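Subject: Re: [chores-list] Has anyone got one that does the dishes yet?
Date: 17th November

On the chores list, a member in Pellon wrote:

> My brother-in-law has seen a video of a robot clearing a whole kitchen
> and now says there's no point replacing our dishwasher. Two years, he
> reckons, and the thing will be wiping the hob while we're in bed.
> Has anybody here seen one of these do a real chore, in a real room,
> without the film being speeded up? I'd settle for socks.

Socks are harder than you'd think. I have spent more of this year than I care to admit reading about socks.

I can only speak for the shop floor, and a modest one. At Homden we pack small parts for garden gates: hinges, latches, the little bags of screws that people open upside down. In June we were persuaded to try a two-fingered gripper on the bagging bench, with software from a firm called Kunitz. The promise was that it would learn the job from being shown it. I took this personally, as that is how I was supposed to have learned it.

On hinges it was good. A hinge is flat, stiff and stays where you put it. Over one long shift we gave it 904 of them and it bagged 799, and the rest went on the floor or in with the latches. A decent packer would be embarrassed by that, but a decent packer also wants a tea break, so management called it promising.
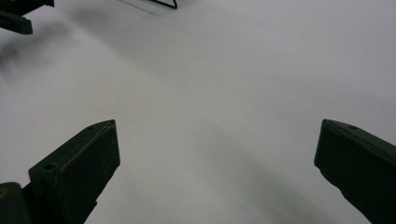

Screws were another matter. Anything small on a smooth bench rolls away when you nudge it, and you or I would trap it with a fingertip and slide it to the edge without thinking. Two stiff fingers have to come down either side of it in exactly the right place. If they're off by a hair they close on air, and then off goes the arm to the bag and carefully lets go of nothing. It did this 13 times in a row one morning, with what I can only call dignity.

So, dishes. A plate in a rack I'd believe. A plate under a saucepan in grey water with a teaspoon hiding beneath it, no – at least not from anything I've stood next to. As for the films, look for a clock on the wall, or a person walking past in the background. If the person appears to be late for a train, you have your answer.

I don't want to be the list's misery. The hinge job is dull and I'm happy to see it go. The new fingers from Gittins have a softer pad and are meant to be kinder to small things, and we've been given 60 hours of bench time to find out. I'll post the numbers when there are some, good or bad.

Meanwhile I'd get the dishwasher. Tell your brother-in-law he can have the hob.

Has anyone else on the list tried one with cloth? Tea towels, dusters, anything that flops?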